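Unit 2 — Notes to accompany the visit to Tarnwood

Read these before the seminar. If you were on the coach you may skim the first section, though judging by the questions on the way home a few of you slept through the safety talk and would profit from it.

Where we went and what it was for

Tarnwood is the teaching and demonstration site run by Conine, who make handling equipment for small kitchens and packing rooms. Twice a year they open the doors and let people like us wander in. Our host was Hrvoje Nikolovski, who has the gift of answering the question you ought to have asked. The open day was on 23/06/2018, and the programme promised "the future of everyday handling". The future of everyday handling was in Room 61, past the drinks machine.

You were asked to look for three stages of the same job: a person doing it, a person doing it with a robot's hands, and a robot doing it alone. Most of you wrote a page on the third and a line on the other two. Please go back to your notes and try to even this up, as the essay question leans the other way.

Stage one: the fixed arm

The Memon cell was the one behind the fence, with the crowd. It lifts a carton, turns it and puts it down on a belt, and it had done so all morning without complaint, which is more than can be said for our group. Points to keep:

Every carton arrives in the same place, facing the same way. The arm has no need to look.
When a visitor's scarf blew against the fence, the cell stopped and stayed stopped until a member of staff reset it. Several of you recorded this as a fault. Think about that again.
The cell costs a good deal more to install than the arm on its own. Fencing, guides, sensors and someone's patience all go on the bill.

The lesson is that a great deal of what we call a clever machine is a tidy room. Move the belt a hand's width and the cleverness goes home.

Stage two: the Miris demonstration

Miris is the name of Conine's teaching project, and its display was quieter and much more use to us. The idea is to record people doing ordinary jobs with grippers, and to use the recordings to train an arm later on. The person holds a gripper in each hand and has to manage with two fingers a side. Anyone who thinks this sounds easy is invited to make a cup of tea wearing oven gloves.

Mr Nikolovski put the target at 2000 good recordings for a single family of tasks. On the day we visited they had 802. He did not seem worried, but he did ask whether any of us were free in December.

Some things worth having in your notes:

Grip width. A jar that fills your palm may fill the whole opening of a gripper. Before anyone asks how strong the fingers are, ask how far they open.
Lids. A flat lid and a lid with a spout are two different jobs. The first gives you an even rim to work with. The second has a part that sticks out, and a gripper coming from that side must go round it or take hold somewhere else.

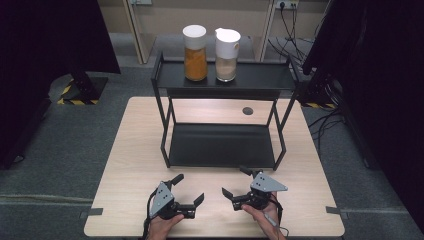
Reach. Putting something on a raised shelf asks more of you than putting it on the table, and the back edge of a tray limits where your fingers can go. Try it at home with a pair of kitchen tongs and a spice jar. Do not try it with the good saffron.
Two hands. Watch who holds and who moves. In most household jobs one hand steadies the thing while the other does the work, and we swap them over without noticing. A machine has to be shown this, again and again, by someone with tired wrists.
Bad goes. A fumbled recording is not always thrown out. Ask yourself what an arm might learn from a person dropping something and picking it up again, and what you would rather it did not learn.

Stage three: the arm on its own

We had the least time here — lunch ran over — so treat your impressions with care. The arm placed a cup on a mat, to warm applause, and then placed a second cup on the first, to warmer applause. The second was not part of the plan. One demonstration tells you that a thing can happen. It tells you very little about how often.

For the seminar

Bring one page, in your own words, on a single job you do every day with both hands. Set down each grip and each change of grip in order. Then mark the step at which you would expect a two-fingered gripper to get stuck, and say why.

Hard hats borrowed from Tarnwood should be returned to my office. We went home with two more than we signed for.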